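Tunska Two-Finger Gripper Kit with Practice Simulator

Sold by Cledico Robot Supply
Item no. 2558
Availability: in stock, ships from our Pradlow warehouse
Warranty: 2 years on the gripper, none on the finger pads (they're meant to wear out)

Overview | What's in the box | Specs | Will it do my chores? | The simulator | Returns

Overview

I get more mail about this kit than anything else we carry, and most of it asks the same thing in different words: can I bolt this to an arm and have it clear the table? So I've made this page longer than our usual ones. If you only want the numbers, skip down to the specs and I won't be offended.

The Tunska kit is a two-finger electric gripper with swappable pads, a wrist adapter, and a license for the practice simulator. It's the one I keep on my own bench at the shop. I've run it on a small arm most evenings since August, putting away cups, sorting bolts, and (my wife's request) picking socks up off a rug. I like it a lot! I also dropped a good many cups.

What's in the box

Gripper with cable attached
Wrist adapter plate and screws
One pair of flat pads, one pair of grooved pads
Hex key
Power lead
Simulator license card
Printed quick start sheet

You'll need your own arm, your own computer, and something to clamp the arm to. A folding table won't do. I tried it, and the whole table walked.

Specs

Fingers: two, parallel closing
Rated payload: 300 grams with the flat pads
Power: supplied lead, plugs into the adapter plate
Control: USB
Pad change: by hand, hex key needed for the grooved pair
Spare pads: sold separately in pairs

Please read the payload line twice. A stoneware mug is usually heavier than that, and a mug with coffee in it certainly is. Plastic tumblers, spoons, sponges, clothespins, small boxes of screws - those are all in its range. If you need to lift more, have a look at the Sperling heavy gripper, which we also stock. It's slower and it costs more, but it'll hold a full paint can by the handle.

Will it do my chores?

Some of them, some of the time, if you set things up to suit it. I'll go through the jobs I've tried myself.

Sorting hardware on a shop bench is the best of the lot. Bolts go in one tray, washers in another, the light stays the same, and the trays don't move. I can leave that going while I eat lunch and come back to mostly full trays and one or two bolts on the floor.

Putting cups on a shelf is fair. Light, straight-sided cups go up fine with the grooved pads. Anything with a wide belly is harder, and anything shiny gives my camera fits. If a cup is lying on its side I still go over and stand it up.

Socks are slow going. It does get hold of them (fabric bunches up nicely between the flat pads), but pairing them is another matter and I gave up on that. Folding shirts I wouldn't even attempt with one arm.

Wiping a counter works as long as you don't care about corners. I do care about corners, so I wipe them after.

What I notice with all of these is how much of the work goes on before the arm moves. I clear the clutter, I put the tray back on its tape marks, I check that the cable isn't going to snag. A person clearing a kitchen does all that without thinking. For a shop with the same part coming down the same chute all day, the setup pays for itself pretty quickly. For a kitchen with kids in it, I'd wait a while.

The simulator

The license card gets you the Tunska practice simulator, which I'd recommend opening before you so much as unpack the gripper. It has a robot gripper, a few plain objects to reach for, and a reset button you'll come to love. You can run a reach over and over without breaking anything, and you can change the approach between tries. I did 2000 tries on one task before I moved to a real cup, and my first real grasp still missed - but it missed by a little, and I knew which setting to go fiddle with.

The view can also be set close in by the gripper, and it takes some getting used to. Things get very big very fast.
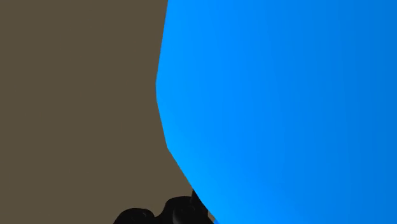

Can a home robot arm clean up after dinner by itself yet?
Not in an ordinary kitchen. It can handle a few light items you've picked out ahead of time, in spots you've set up for it, and you should plan on staying in the room.

A couple more notes on the software. The surfaces are plain and the physics is on the simple side, so don't trust it for anything soft or slippery. A grip that looks solid on screen may need more closing force on real plastic. Save your settings under a new name when you change pads, too. I overwrote mine once and lost a whole evening's tuning.

The license covers one computer. If you change machines, write to us with your order number and we'll move it over.

Spares and add-ons

Flat pads, pair
Grooved pads, pair
Longer USB cable
Bench clamp for small arms
Sperling adapter ring (only if you plan to move up to the heavy gripper later)

I'd order one extra pair of flat pads with the kit. They pick up grease and get slick, and washing them with dish soap only brings them back so many times.

Returns

Unused kits can come back in the original box. Once the license card has been scratched off we can take back the gripper but we can't refund the software part. If a finger sticks or the motor hums without closing, send us a short note saying what it was holding at the time, and we'll get a replacement moving before yours is back at Pradlow.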